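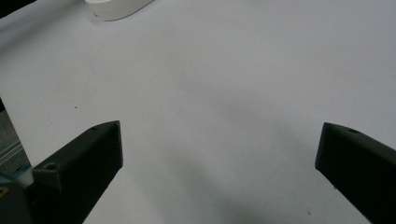 *Soft gray shadows on a smooth white tabletop.*

# Why do some shadows have fuzzy edges?

A shadow is a place where some of the light has been blocked. Light travels in straight lines. When it meets something it can't pass through, such as your hand or a book, the space behind that thing gets less light than the space next to it.

You can see shadows on almost anything, but they are easiest to study on a plain white surface. White bounces back most of the light that lands on it. A patch with even a little less light looks gray next to the bright parts. On a dark brown table the same shadow might be hard to find.

Look at the tabletop in the photo again. The gray patches don't have a sharp outline. They fade slowly into the white. It is hard to put your finger on the exact spot where the shadow stops.

## Sharp shadows and soft shadows

A small, bright light makes a sharp shadow. A flashlight in a dark room is a good one to try. Nearly all the light comes from one little spot, so each part of the table is either lit or blocked.

A big light makes a soft shadow. A wide window on a cloudy day sends light from its left side, its right side, its top and its bottom. Your hand might block the light from the left side of the window while the light from the right side still gets past. That part of the table is partly lit. It looks pale gray.

Scientists have names for these parts:

- The **umbra** is the darkest part, where all the light from the lamp or window is blocked.
- The **penumbra** is the lighter part near the edge, where only some of the light is blocked.

Even the umbra on a table is hardly ever black. Light also bounces off the walls and the ceiling, and some of it lands in the shadow.

## Try it at home

You need a white table or a large sheet of white paper, a flashlight, and a window. Never look at the sun or shine the flashlight in anyone's eyes.

1. Make the room as dark as you can and turn on the flashlight. Hold it 2 feet above the paper.
2. Put your other hand close to the paper, under the light. Look at the edge of the shadow.
3. Lift your hand slowly toward the flashlight. Watch the shadow get bigger.
4. Turn off the flashlight and open the curtains. Hold your hand 6 inches above the paper.
5. Lower your hand until it almost touches. Look at the edge again.

By the window, the edge should get sharper as your hand comes down. If you can't see any shadow at all, move the paper closer to the glass.

## What about little things?

Tiny specks on a table have shadows too, but they are so small that you will probably need a magnifying glass. Try a grain of rice first, then a crumb.

**Words to know:** light, surface, umbra, penumbra

*Written by Jolanta Tokarz. Activity by Idris Rowlands.*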